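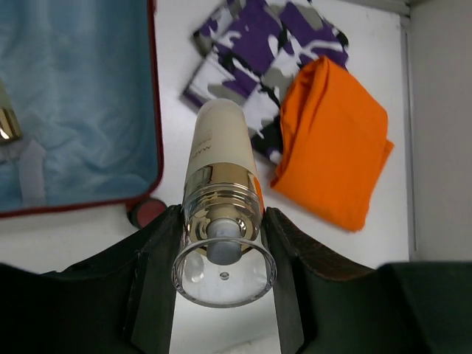
Section 3. Setting Up a Hearing Day in Vumex

A hearing day in Vumex is one record that holds the event, the people attending, the speakers, and the packing list they receive the night before. Set it up as soon as the hearing notice is posted, even if the room is still blank. The packing list is the part most groups skip and then have to answer questions about by text message. Write its entries so that a stranger at the bag check would understand them. "Toiletries" is too vague. "One pump bottle, cream with a gold collar, clear plastic cap left on" tells the person carrying it what to put in the top of the bag. Entries on the list can be copied from one hearing day to the next.

Before you start

You need an Organizer or Lead account. Monitor accounts can view a hearing day but cannot create one. You also need the notice itself, either as a link or a saved file, and the name of the person who will be the lead inside the room.

Note: If your group shares a Vumex workspace with another group, check the name at the top left of the window before you create anything. Records cannot be moved between groups after people have been invited.

3.1 Create the record

1. Open Calendar and select New, then Hearing Day.

2. Enter the title as it appears on the notice. Do not shorten it. People search for these by bill number and by the official title.

3. Enter the bill or docket number in the Reference field. Use digits only (2972, without the letters in front of it). The letters go in the Chamber menu.

4. Enter the posted start time. Leave End Time blank unless the notice gives one.

5. Add the building and the room. If the notice says the room is to be announced, select Room Pending. Vumex will put a yellow bar across the top of the record until you fill it in.

6. Paste the link to the notice, or attach the file.

7. Select Save as Draft. Invitations are not sent from a draft.

Caution: Do not select Publish at this stage. Publishing sends the record to everyone on the default list, including people who asked only for local events.

3.2 Add people and roles

Every person on a hearing day has one role. The roles are Lead, Speaker, Seat, Outside, and Remote.

1. Open the People tab and select Add.

2. Choose names from the contact list, or type an email address for someone new.

3. Assign the role. A person left without a role is treated as Seat.

4. Assign one Lead for the room and, if there will be a group on the steps or the sidewalk, one Lead for outside. In the screens that go with this section, Quyên Huỳnh is the room Lead and Shota Kamata is the outside Lead.

5. Enter a phone number for each Lead. The number shows only to people attending on that day and is hidden again the next morning.

6. Set Seat Limit if the room is small. The highest value the field takes is 100. Anyone who signs up past the limit is offered Outside or Remote.

Note: Seat Limit is your own planning figure. It does not hold chairs, and people at the door may still be turned away. Overflow rooms should be entered as a second location under the same record — not as a second hearing day.

3.3 Enter the speaker order

Most hearing rooms call speakers from their own sign-up sheet, and that order wins. The list in Vumex is for your group, so that people with related testimony know who comes before them.

1. Open the Speakers tab. Everyone with the Speaker role is already listed.

2. Drag the names into order.

3. For each name, fill in Time Allowed. If the notice gives no time, enter 3 minutes and tell your speakers to prepare a shorter version as well.

4. Attach written testimony as a PDF. The file name should start with the speaker's last name, for example Tamayo or Bepari.

5. Select Confirm next to each name after you have spoken with that person. Confirmed names turn green.

Caution: Testimony attached here is visible to every person on the hearing day. Home addresses and anything about a minor should be taken out first. If a speaker has to give an address for the record, that person should write it on the official form at the building.

3.4 Build the packing list

1. Open the Packing tab and select Copy From, or start with a blank list.

2. Put each entry on its own line. Entries longer than one line are cut short in the text message version.

3. Mark entries as Everyone, Speakers Only, or Outside Only.

4. Check the building's posted rules on signs, sticks, liquids, and bag size, and paste them into Building Rules. These change between sessions. Rules pasted in April may be out of date by the fall.

5. Select Preview. Read the list on a phone before you save it.

Note: Signs on wooden or metal handles should be marked Outside Only unless the building rules allow them indoors.

3.5 Publish and send

1. Go back to the Summary tab and clear any yellow bars.

2. Select Publish. Choose the list that should receive the invitation.

3. Check the reminder settings. The default is one message the evening before and one on the morning of the hearing.

4. If the hearing is postponed, open the record and select Postpone. Do not delete it. Deleting removes the testimony files and the sign-ups, and neither can be restored.

For posting live updates from inside the room, see Section 11.

Section last revised October 9, 2020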